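3.2 Offensive play choice on third down

The second question of our study is how high school teams choose between running and passing when the drive is in danger. We coded the games of two schools, Mavance and Toivonen, during one season. Both schools play on the same type of field and use a similar basic formation, so a comparison between them is reasonable. The coding was made by Abeysekara, and Stojanovska repeated it without seeing the first result. Where the two coders did not agree, the play was watched again by both.

Mavance passed more often on third down when it was behind, as we expected from the earlier literature. Toivonen did the opposite. Its coaches kept the run even with long distance to gain, and accepted to punt. In interviews they explained this choice by the strength of their defense and by the young age of the quarterback.
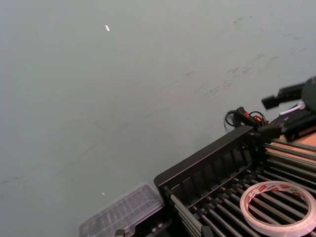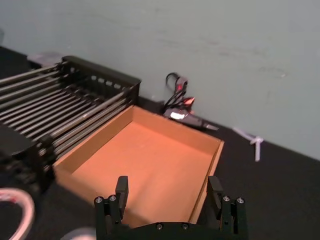
Figure 3. Work surface, and black gripper with an open cardboard tray.

Page last modified in October

It should be noted that the score alone does not explain the difference. When we look only at plays in the first half, the same pattern is present, although it is weaker. The position on the field has a larger effect: inside the opponent's territory both teams became more careful, and the number of deep passes went down. We did not separate plays which were changed by the quarterback at the line, as this cannot be decided from game film with enough certainty.

A limitation is the weather. Three games were played in strong wind, and in these games the passing numbers of both teams are low. We kept them in the sample, but they are marked in the tables. The effect of the wind on kicking is treated separately in Section 3.3.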